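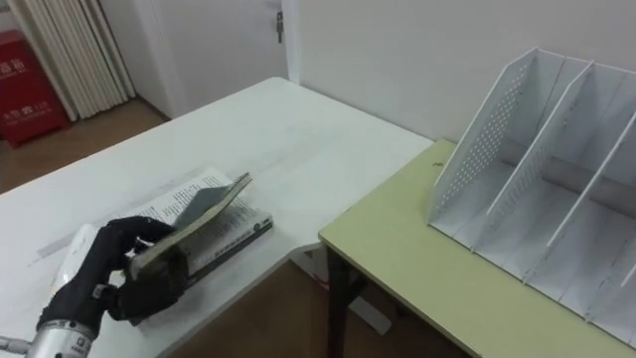
Last edited 30th November

OK so I finally finished a paperback I started two summers ago and I have feelings about it. Thread, sorry in advance!

It's Bolska, the Hélder Caldeira one about the ferry town. Slim little thing, and I quit it 3 times. Every time I got stuck at the chapter with the salt inventory (if you know, you know) and went off to read something with a murder in it.

What got me through was reading it out loud. To the dog, mostly. Caldeira writes these long rolling sentences that look like a brick on the page, and then you say them and they're basically gossip. The aunt is SO funny. I had missed that completely.

Also I quit trying to keep track of the cousins. There are a lot of cousins. You can let them wash over you and the ending still lands, I was crying into a bagel.
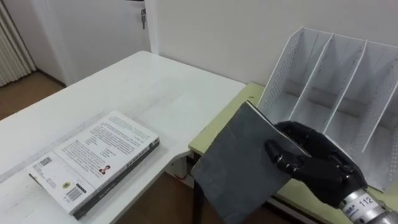

thin gray book, white file holder, my kind of shelfie

Next thing: my rule for giving up on books used to be 100 pages. Bolska would've failed that easily, so I'm scrapping the rule. New plan is I can put a book down whenever I like but it has to stay where I can see it. Guilt as a filing system.

Hamish Tautahi asked in the replies if he should start with Bolska or Jernden. Jernden, Hamish! It's shorter, it has a plot, and there's a goat. Then Bolska when you've got a quiet week and nobody needs you.

A few people want to know about the translation. I only have the one so I can't compare, but the dialogue sounds like people talking and the jokes survive, which is all I ask for.

December pile so far: a reread of Jernden, the library's copy of Ji if the hold ever comes through, and something with a murder in it. Taking suggestions for that last one, cozy please, I'm a baby about basements.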